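Soup weather, at last

I've been making soup every week since May, which my family thinks is mad, but now it's properly chilly and I feel vindicated! Leek and potato mostly, with far too much pepper (no regrets). 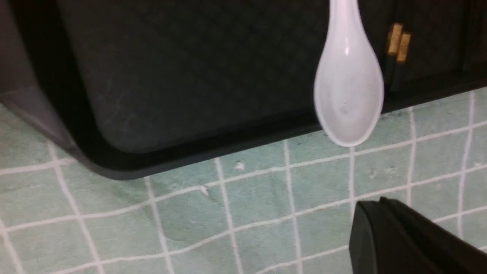 Rigoberto Figueroa wrote in to say I should stop peeling my potatoes, as the skins give it body. I tried it. He's right, annoyingly.

The one I'm hooked on now is red lentil: 300 grams, two onions, a tin of tomatoes, then leave it alone for 35 minutes while you do something nicer.
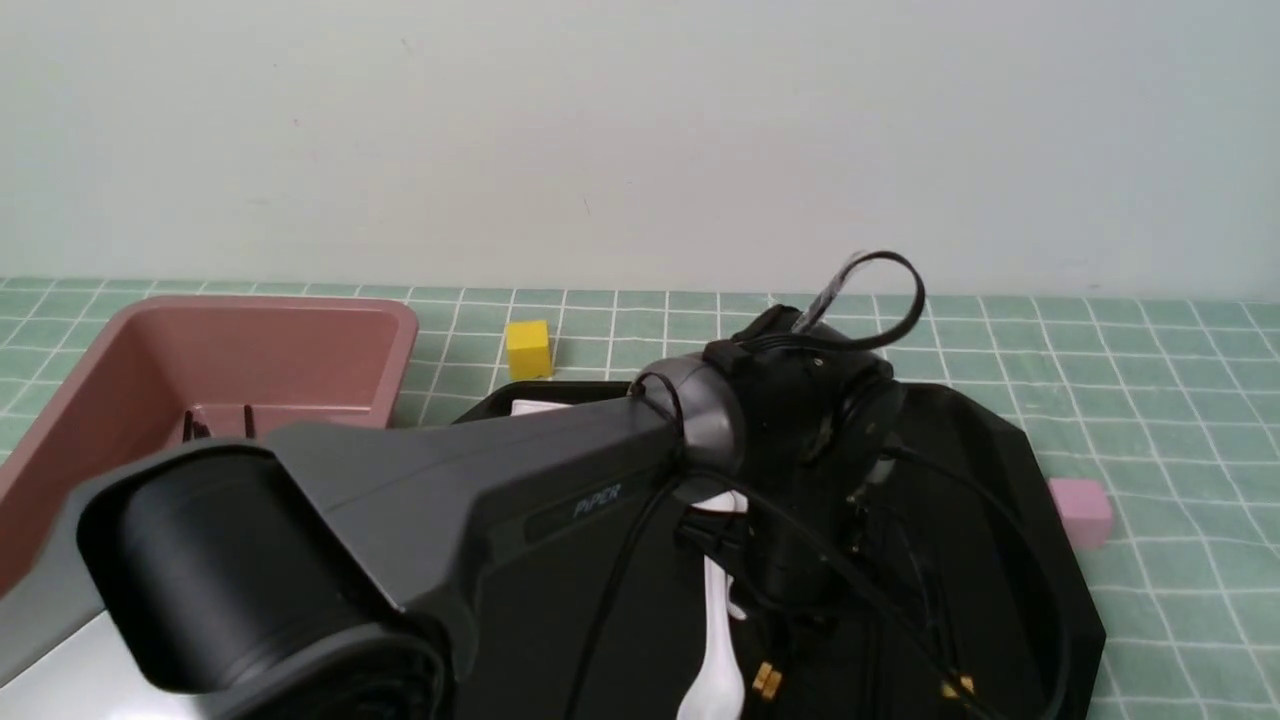 What to have with it

Bread, obviously. I get the seeded loaf from Stemwood when there's any left, and toast it till it's almost too dark.

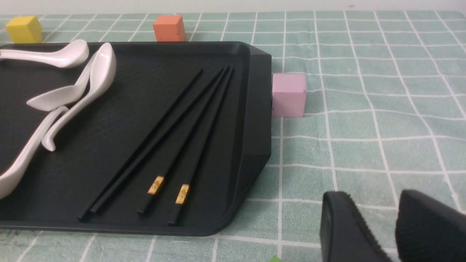
Lentils thicken overnight, so add a good splash of water when you warm them up. I like mine runny enough to need a proper spoon, one of those glossy white ceramic ones, and a big bowl on my lap.

Next up is celeriac, if I can face peeling the thing.
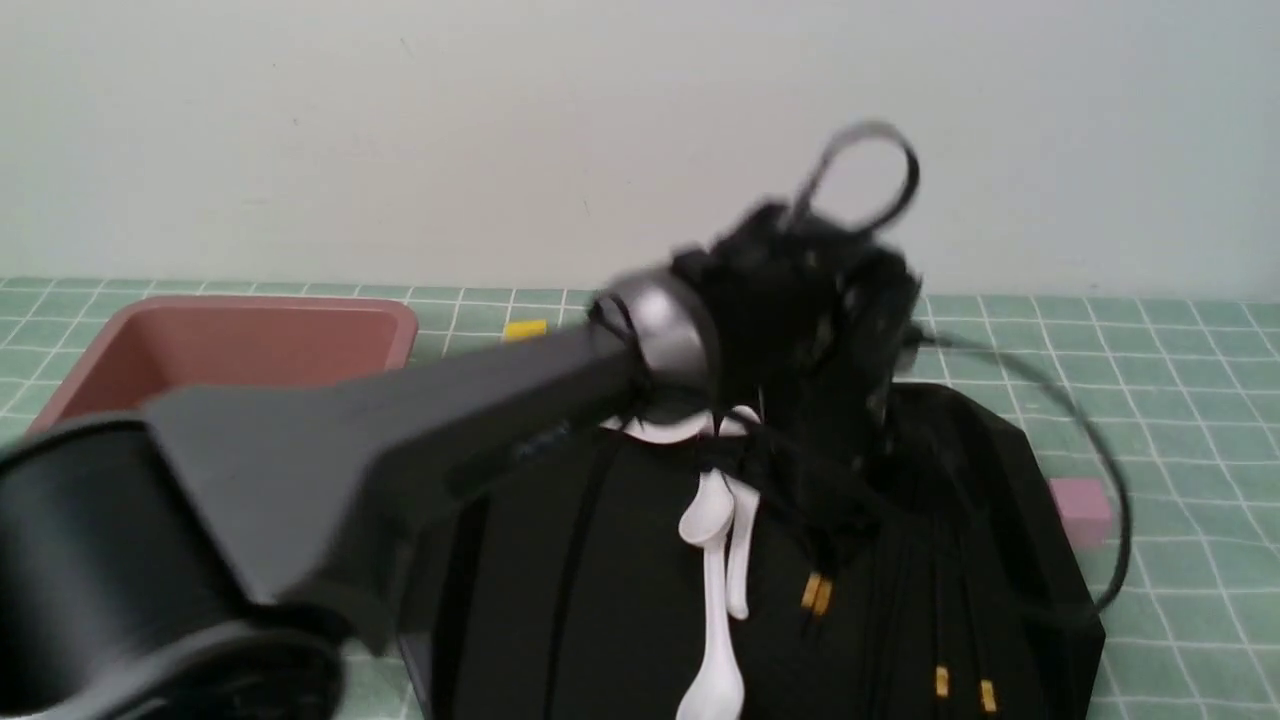 Posted by Andutell

29 September 2024. Comments are open, so send me your celeriac tips, please!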